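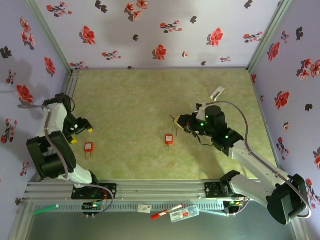 Home | List archive | Threads | Search
8 August 2018, by Blagoje Nikolovski
2 min read

Hi all,

> Did anyone get to the Skevix open day? Was it worth the train fare?

I did, and yes! They had two arms on one rail and a pair of padlocks on the table, flowery wallpaper round the sides (my nan would approve). I stayed for some 43 minutes and asked far too many questions.

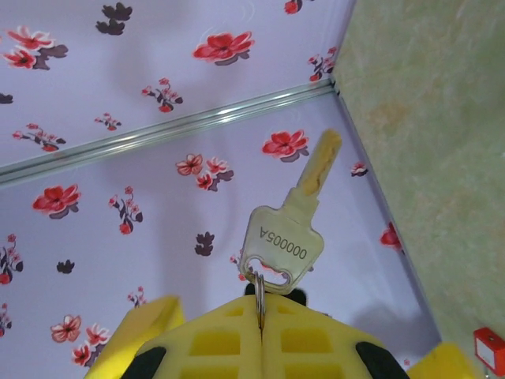 What I liked best was the key work. They hold it by the little split ring, so it dangles, and then you've got to think about which way up the thing is before it goes anywhere near a lock. I'd have grabbed the head, myself.

The Masri talk was full, sorry, so no notes from me. They're doing another day in November if anyone fancies sharing a car?

Cheers,
Blagoje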